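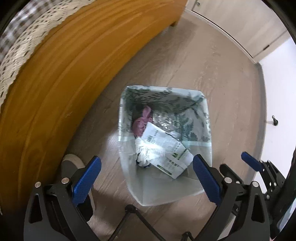
3rd November

Floor finish trial, boards from the Korkalwood batch. Second coat went on Friday evening, both halves of the sample set. Left half is Kivine hardwax, right half the Tedeck water-based. Same roller type for each, new sleeves.

Coverage. Kivine used 127 g for the whole left set, both coats. Tedeck used 367 g, but a good part of that stayed in the sleeve and tray and I did not weigh them afterwards. Treat the second figure as an upper limit. Weigh sleeve and tray next time, before and after.

Drying. Heating was off over Friday night, so the times are longer than on the tin. Tedeck touch dry by the time I locked up. Kivine still took a fingerprint on Saturday morning at board 8, clear elsewhere. Board 8 was the one with the resin streak, so it should be left out of the averages but kept for reference.

Water spots. Put drops on at the marked crosses, 34 minutes, blotted, left to stand. Kivine shows a faint pale ring on the oak and none on the ash. Tedeck no ring on either. Repeat after a full week of curing; two days is too early to say anything about the oil.

Scratch test with the coin jig: inconclusive. The weight slips on its peg and the load changes along the stroke. Needs a collar.

Colour. Tedeck has gone slightly cooler on the ash. Kivine has warmed the oak more than the old Shaikh oil did on the September boards, though those have had more than a month on the windowsill and are not a fair match. Cut a fresh piece for Shaikh if there is any left in the tin.

Used Kivine rags are laid flat on the outside rail. Do not bin them until stiff.

To do: collar for jig, kitchen scale battery, relabel the ash offcuts (pencil has gone under the finish and cannot be read on three of them).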